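Jute totes as storage, part two: clocks

8/22/21

The first part of this covered paper, which is easy, as paper is flat and a tote has a flat bottom. Clocks are harder. They have handles, feet, knobs and winding keys, and no two of them share a footprint. I had put off sorting mine since December, when the shelf they lived on was taken down for painting and never went back up.

For anyone who skipped part one, the bag is a laminated jute tote with rope handles. I bought two at the Leemans market in Brosden. The weave is coarse and the lining is a thin plastic film bonded to the inside. It keeps dust from coming through the burlap and gives the walls enough stiffness to stay open while you load. The drawback is that the film creases, and once creased it stays that way. Raw edges also shed. Expect fibers on anything with a rubber foot.

My first attempt was to wrap every clock in tissue and stack them. This wasted a lot of volume and I could not tell which clock was which without unwrapping it. The second attempt was to drop them in bare, heaviest first, and it went better than I expected. Plastic cases tolerate contact with each other. Glass fronts do not, so dials should face a wall of the bag or something soft. Alarm clocks with bells on top go in last and upright. The bell is usually held by one small nut, and any sideways load on the handle goes straight to it.

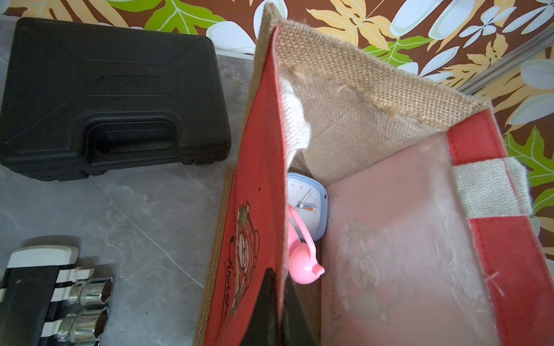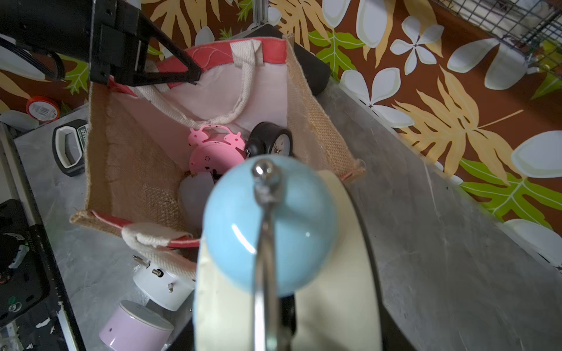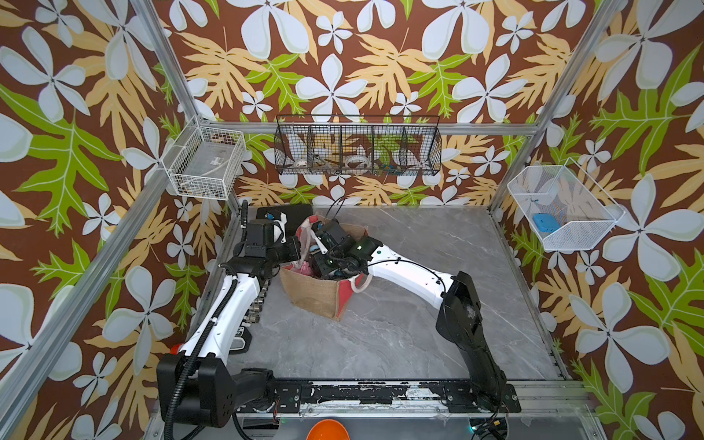

Batteries come out before anything is packed. I skipped this once with a cheap travel alarm and had to empty an entire bag at night to find it. There is also the leakage problem. Of the 13 clocks I checked, two had white crust on the contacts, and both had been stored with cells in place. Vinegar on a cotton swab removed it. Let the contacts dry fully before testing.

Weight is the next limit. The heaviest clock I own is a brass-cased one at 1020 grams on the kitchen scale, and it does not go in a tote. The handles would take it, but the base seam is a single row of stitching and I do not trust it with a point load. It has a box of its own. Everything lighter can share, with small items used to fill the gaps at the bottom. Odd toys and kitchen plastic work well for this — anything smooth that will not scratch a case.

Labels are still unsolved. Adhesive ones do not stick to burlap for long. Tape on the red trim held better, although it left residue when I pulled it off. I am now using Stutar string tags, sold in packs of 25, looped through the base of one handle. They take pencil and ballpoint. Felt-tip bleeds.

A few notes on placement. Keep the bags off a basement floor, as jute picks up moisture and then smells of it. Do not hang a loaded bag by one handle. If the bag has to stand on a smooth countertop, load the back and front evenly or it will lean toward the heavy side and slowly fold.

The second bag is going to my winding clocks, which need to be run down first. That takes up to eight days for the Grarkport mantel clock, so part three will have to wait until it stops.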